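Chapter 3
Split Fibers and Surface Cleaning

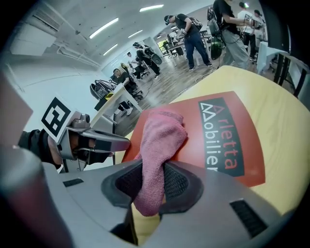

Figure 3.1 Pink microfiber cloth over a light wooden tabletop.

A cleaning cloth does its work through contact. Soil on a hard surface is held by weak attraction, by surface tension in a thin film of oil or water, or by simple lodging in scratches and pores. To remove it, a fiber must reach the soil, and the pull between soil and fiber must exceed the pull between soil and surface. Chapter 2 dealt with the second condition. This chapter deals with the first.

Most microfiber is spun from two polymers, commonly polyester and polyamide, joined in a single filament. After knitting or weaving, the filament is split by heat, alkali, or water jets. The resulting strands are wedge-shaped in cross section, and the gaps between them draw in liquid by capillary action. Cotton fiber is thicker and rounder – it absorbs water into its own wall as well as between fibers.

Fabric weight is stated in grams per square meter. A cloth of 400 grams per square meter has a deep pile suited to drying and dusting. Lighter cloths with a flat weave are preferred for glass, where loose pile leaves lint.

Section 3.1 defines split ratio and gives the method for measuring it under a microscope. Section 3.2 covers capillary rise in bundles of unequal strands. Section 3.3 treats laundering, including the loss of uptake caused by fabric softener – a coating effect that is partly reversible. The worked problems use the Tirura wipe test, in which a soiled panel is weighed before and after 2 passes under fixed load. A result of 97 means that 97 percent of the applied soil was removed.

Readers who have not met contact angle should review Section 2.4 before continuing.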